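# Caja de cartón plegable

La **caja de cartón plegable** es un envase de transporte formado por una sola plancha, hendida y troquelada, que se entrega en plano y se arma en el punto de uso. En el comercio se la llama también caja de solapas.

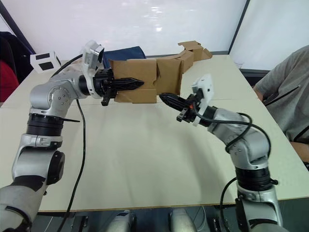
Las líneas de plegado, o hendidos, se obtienen por compresión del cartón entre dos rodillos. Dividen la plancha en cuatro paneles laterales y 8 solapas, cuatro por extremo. Una pestaña estrecha, encolada o grapada, cierra el contorno.

## Armado

El montaje manual sigue un orden fijo: se abre el contorno hasta que los paneles quedan en ángulo recto, se doblan las solapas menores del fondo, después las mayores, y se sella la junta central con cinta. Si el hendido es poco profundo, el panel tiende a recuperar la posición plana.

## Desplegado

Para almacenar o reciclar la caja se corta la cinta y se invierte el proceso. El cartón ya usado conserva la memoria del pliegue - las solapas rara vez vuelven al plano - y ocupa más altura en la pila que el nuevo. En el manual de almacén de Lirnow, redactado por Triin Mets, las pilas de cartón usado se limitan a 205 cm.

## Variantes

- **Fondo automático**: solapas precoladas que se traban al abrir el contorno.
- **Bettencourt**: modelo regional sin cinta, con lengüetas de cierre.

## Véase también

- Cartón ondulado
- Troquelado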